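Software Engineer, Manipulation Planning and Control

Cutthorpe – full time, on site four days a week, Wednesday from home if you like

Sterkness writes software for robot arms that handle household goods. We do not build arms. We write the part that takes in camera images, decides on a grasp and a path, and sends commands to the joints. The team is small and we are hiring for two posts at the same grade, one leaning toward planning and one toward control.

Most of our current work is on a packing task: bagged sweets, a cardboard box and a wicker basket with a tall handle. The handle matters. A planner that treats the basket as an open cylinder will drive straight through it, and a planner that wraps the whole thing in a bounding box will refuse to reach inside.
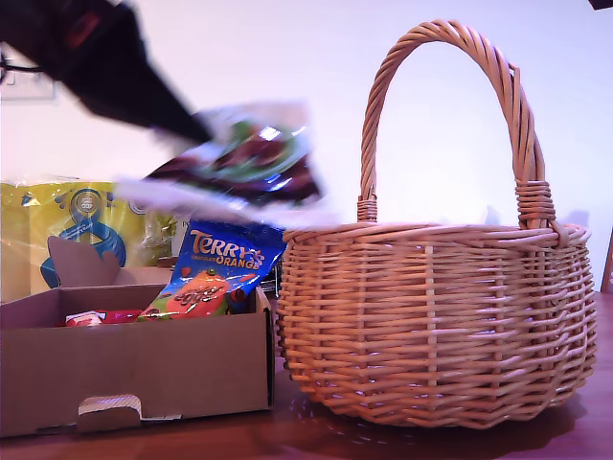

Photo: Inmaculada Carretero / Sterkness

What you would work on

Our planner is called Curley. It is written in C++ with Python bindings and replans while the arm is moving. It copes well with rigid objects. It is weaker on bags, which change shape once they are held and swing when the arm speeds up. The person in the planning post will own the model of the held object and the clearance checks that depend on it.

The control post covers everything below that: trajectory tracking, gripper force limits, and the timing between the camera streams and the joint state. Our control loop runs at 300 Hz. We have an open problem with late messages from the perception side and would like somebody to take it on in the first month. 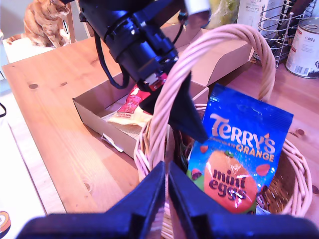
Both posts share the replay tool, Jitpraphai. It loads a recorded run, lines up the camera views with the commands that were sent, and lets you swap in a different planner build to compare its choices. The regression set has 1,001 recorded runs and every merge is checked against it. The tool is slow to load and the interface is ugly – fixing that is part of the job too.

What we need from you

Solid C++ and comfortable Python.
Experience with motion planning or real-time control on a physical arm, at work or in a degree project.
Willingness to spend part of most days at the table with the robot, resetting objects and reading logs.
Clear written English. We review all code in writing.

Useful but not required: camera calibration, learned grasp models, writing drivers.

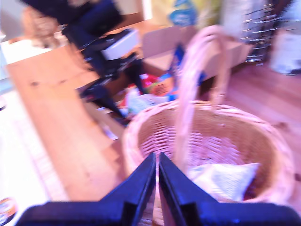 View between the gripper fingers, over the basket.

How to apply

Send a resume and a short note to Inmaculada Carretero, who leads the software group. Say which of the posts you prefer, or that you have no preference. If you have code we can read, include a link. We do not set take-home tests. There are 2 interviews, one by video and one at the bench in Cutthorpe, and we pay travel for the second. Applications close at the end of May.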